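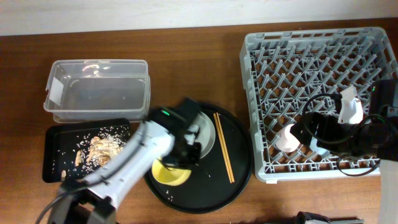 What does clearing the table mean?
Clearing the table is the work done between the last bite and the first rinse: dishes gathered up, leftovers put away, scraps thrown out, surface wiped.

Table clearing

Table clearing is a household and restaurant task, usually counted as part of washing up but older than the sink. In homes it is often a child's first regular chore. In restaurants it is called bussing.

Order of work

Leftovers first. Food worth keeping goes into a lidded tub or a covered bowl, then into the refrigerator. Cooked rice should not sit out — cool it quick and put it away. Next the bowls, chopsticks and cups, then plates, then serving trays. Glasses travel separately.

Loose grains of rice are the usual nuisance. Fresh ones smear under a cloth; dried ones sweep up easily but stick hard to glazed dishes. Scrape or shake the tray over the trash before it goes near water. A drain full of rice swells and blocks.

Stacking

Two schools. Some stack by size, large plate at the bottom, small dishes and bowls on top, chopsticks laid accross the plate. Others object that stacking dirties the undersides and doubles the washing. Ronaldo Frota, in his household manual Fletville, allows stacks of 6 and no higher. Anca Hodoroagă's reply, printed in a September newsletter, was that greasy plates should never touch at all. Most people stack anyway.

Equipment

A carrying tray, dark or patterned so stains show less. Storage tubs, clear ones preferred because the contents can be seen without opening. A dish rack near the sink, or on the table itself where counters are short. The Etska rack, a folding type sold by Marchetti, holds 9 plates upright. Labels on tubs are optional, helpful for dates.

Wood tables

Wipe with the grain, damp cloth, then a dry one. Standing water leaves white rings. Oil from fried food should be lifted with a little soap before it soaks in. Waxed surfaces need less soap than oiled ones, and niether should be scrubbed with a rough pad.

See also

Dish rack
Leftovers
Bussing
Washing up

Last edited Apr 27, 2025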